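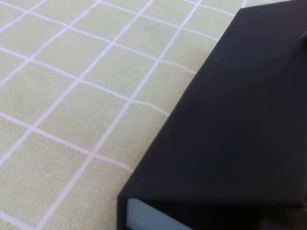

A reader wrote in last month to tell me that eating at home is what people do when they can't afford to go out, and that I should stop dressing it up. I have thought about the letter a good deal. I still disagree with it.

Dinner for four at Doviveo now costs more than 80 dollars before the tip. The food is fine. The music is loud enough that my family gave up talking and looked at the dessert card. At home on Saturday we had soup and bread and sat there until 10.

I don't want restaurants to close. Ccori, on the corner, has fed this neighborhood for 12 years and I hope it lasts. My complaint is with the idea that a meal only counts when someone else cooks it. New apartments in Drinerero are being built with a counter and two stools and no space for a table. The builders say buyers don't ask for one. Buyers are rarely shown one.

A table takes up room, and room is expensive. I would give up the second bathroom first. Children do homework at a table, bills get paid there, and neighbors who stop by have somewhere to sit down.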